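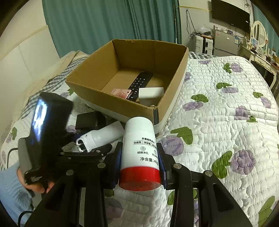 Talen hand grippers, one per hand, sorting small stuff on a bed.

Cilmont wants 1,000 dollars for the Talen pair. Too much? I say no — but only if they fix the weight.

The jaws are the good part. Ribbed blue pads on the inside faces, and a 40g bottle is exactly the kind of round, slick thing cheap kits drop. Four sessions in, I trust the grip.

My wrists are another story. 16 minutes and I want a break. The Safavi kit is lighter, sure, and it's also mushy, like picking things up with oven mits.

And the cables. Why still cables? Cilmont says October for a fix. Fine. Put it in writting.

People want a robot that does the chores tomorrow. Somebody has to show it how first, by hand, in real homes. So sell us a tool we can hold for an hour.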